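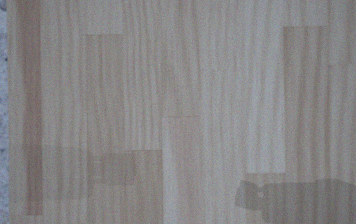

You'll want the slow ferry, the woman at the ticket window told her, and my aunt, who had never in her life been told what she wanted without wanting the opposite, bought a seat on the fast one. So that was how she missed the bread.

I should explain about the bread. Every January, when the harbor at Jaline was half ice and the boats went out late, the bakery there sent a crate of rye loaves over to Otari on the slow ferry, and whoever happened to be riding got to eat one on the way. It was an old arrangement, older than the bakery's roof, and my aunt had heard her mother talk about it all through her childhood -- the crust, the caraway, the way the whole cabin smelled like a kitchen and strangers passed the butter.

She had saved a long while for that trip. She had 700 crowns in an envelope in her coat, and a second envelope with her mother's recipe, which had never once come out right in our oven. The fast ferry had padded seats and a machine that sold peanuts. She ate the peanuts and watched the slow boat get smaller behind them.

Well, she got to Otari with two hours to spare and no one to meet her, so she sat down on a bench by the landing with her bag on her knees and waited, cold as a spoon. By the time the slow ferry bumped in, it was getting dark, and the passengers came down the ramp brushing crumbs off their scarves and laughing. She said it was the crumbs that did it. She was sixty-one years old and she cried right there on the bench.

A boy of nine or so stopped in front of her. He had the heel of a loaf in his mitten, a bit squashed, with one bite gone, and he looked at it for a good while before he held it out.

She ate half of it and wrapped the rest in her handkerchief for us. It was hard as a roof tile when it reached our table, and we dipped it in our coffee, all of us, and my aunt kept asking, did we taste it? More salt, my father said. She went and got the recipe and a pencil.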